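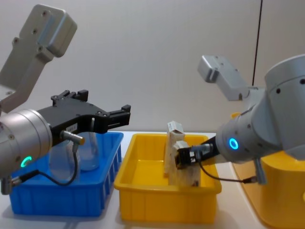 Two arms, two trays: the right-hand gripper has hold of the beige block in the yellow one.

Welcome to the Widham bench page, which has been a long time coming, and thank you to everybody who kept asking for it! It's really the story of our dropped blocks. Back in May the sorting job had run to 353 picks without any bother, and then the smaller gripper began letting go early, usually just as the arm started to lift (always a horrid little clatter, that). We blamed the blocks, then the program, and spent a whole afternoon at Trutthorpe blaming each other, quite cheerfully.

The fault was in the cable. It had been pulled a touch too tight at the connector, and at one particular turn of the wrist the signal dropped out and the fingers opened. We've fitted a longer one, and we now stop every 500 picks to look over both cables by hand, with the power off and the key out, please, however much of a hurry you're in.

The long run afterwards got to 379 before we broke off for tea, with 2 drops, both of them down to a badly placed block. The Skekotmont pictures will go up here once I've sorted through them.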